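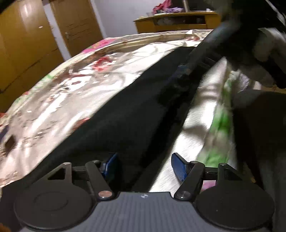 The bedspread came to me in a parcel, folded so small that I first believed it was a tablecloth. When I opened it over the bed, it slid off the other side and onto the floor. This was my introduction to satin, and I must say that we have not become much calmer with each other in the time after.

For many years, satin on the bed was something people in my circle kept quiet about. It belonged to aunts, to guest rooms, to hotels near the sea where the curtains had the same pattern as the chairs. Young couples bought linen in the colour of porridge. Now the shine is returning, and with it the flowers: pink, red, sometimes with large green leaves, on a ground of white or silver. In the shops of our town it is still hard to find. In the wardrobes of our mothers it never left.

Eglė Žukauskas has sold bed textiles for most of her working life, first from a market table and later in her own small shop, Braltari. When I visited her in April 2021, customers came in one by one and spoke through masks, and still they all touched the fabric before they said good morning.

“People spent a whole winter at home and looked at their bedroom in daylight,” she told me. “Before, they saw it only at night. Then they come to me and ask for something with colour.”

She keeps a book in which she writes every spread that leaves the shop. The last number, on the day of my visit, was 2356. She started the book because a customer once wanted the same pattern again for a second bed, and she could not remember which it was. Next to the number there is the pattern, the size, and sometimes a remark. “Wanted roses, took poppies.” “Will return.” “Husband does not know.”

What is called satin in a shop is a way of weaving and not a material. The threads on the surface lie long and flat, and the light runs along them. It can be silk, it can be cotton, and very often it is polyester. Mrs Žukauskas does not look down on polyester. She says it keeps the print bright and dries overnight on a chair. Cotton satin is softer and heavier, and the shine is lower, more like the skin of an apple. Silk she orders only when somebody asks for it two times.

The practical question is how to live with such a thing, and here I asked everybody I could. The first advice was about size. A satin spread wants to travel, and if it is too short on one side it will travel to the other. It should hang well down on both sides of the mattress, so that the weight of the edges is equal. If the bed stands against a wall, let more of the cloth go down between the bed and the wall, and it will hold itself.

The second advice was about what goes under. On a smooth blanket the spread moves like a boat. On a wool blanket, or on a simple cotton quilt, it stays where you put it. I bought a thin quilt from Ponunden, a maker that has only plain ones, and from that evening the matter was better.

The third was about what goes on top, and it is the part I think of most, for the bed in a small flat is also a table. We fold the washing on it. We put there the coat, the bag, the things which must go back to the cellar. A pale satin does not forgive this. A zip catches one thread, and you have a line across your roses which no iron will take away. My sister-in-law solved it with a piece of dark matte cloth that she spreads over the satin before she puts down anything with corners or with dust. It was left over from some curtains. She shakes it out of the window and keeps it in the drawer under the bed, and when it lies there on the shining flowers, I find it even handsome — like a black lake in a garden.

I have copied this from her. Black cotton is the best choice in my opinion, it does not slide so much and every bit of lint is visible on it, so you know when it must be washed. For those who prefer to buy one finished, the firm Rebane sews a bed cloth with a hem, in black and in dark blue.

Washing is simple if you are not in a hurry. Turn the spread with the print to the inside. Use cool water, little powder, and no softener. Do not fill the machine with other things, above all not with towels. I dry mine over two lines and not one, because on one line it makes a sharp fold in the middle which then remains for weeks. The iron should be on low and the cloth still a little damp, and always from the wrong side. Mrs Žukauskas puts a clean tea towel between.

And the folds? Here opinions are different. My mother pulled the spread so tight that you could see the edge of the mattress through it, and we children were not permitted to sit down before evening. Others let it lie as it falls. With a printed satin I have come to like the second way. Where the fabric is bunched together, the leaves go darker and the light breaks in small stripes, and you see the pattern differently each time you pass the door. It also saves ten minutes of the morning.

If you look for an old one, look at the corners first. This is where hands have pulled it for years, and the seam will tell you its age. Hold the middle against a window. Small light points mean that the weave is going. Smell it also, satin keeps the wardrobe in itself for a long time. I saw a very good one last December at a sale in the parish hall, silver with red blossoms, and I hesitated, and it went to a woman behind me who did not hesitate.

Mrs Žukauskas has now a new delivery from the weaving house Drirer, with green leaves as big as a hand. She had not yet decided if she will put it in the window. The sun comes there in the afternoon, and red goes pale faster than people believe. Mine lies in the north room, and the red on it is still red.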